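Course Handout 6: Grip Faults with Hand-Held Units
Tullo Technical Institute – Introduction to Automation
Issued February 14, 2018

6.1 The Dimau session

Students should read these notes before the second laboratory period. They concern a single session in which 27 of 100 recorded grasps were later rejected. Each rejected record showed the fingers as fully closed on an object, although the object had been missed or dropped.

The fault was traced to a position offset in the finger drive. The offset had been entered during an earlier repair and was never cleared. The unit raised no alarm, as its software checked only that a reading was present.
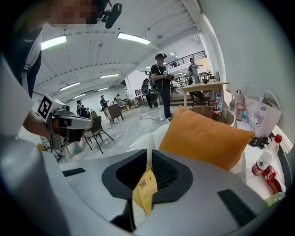

Figure 6.1. Hand-held gripper work in a furnished hall. A paper tag is caught between the two black finger housings of the nearer unit.

6.2 Required checks

Before recording, close the fingers fully on nothing and note the reading. Repeat with the Skako test block. If either value differs from the one on the Begum record sheet, stop and report the unit.

Keep tags, cords and loose clothing clear of the fingers – this applies to units that are switched off as well.

Reading for next period: Section 7, Marker Tracking Errors.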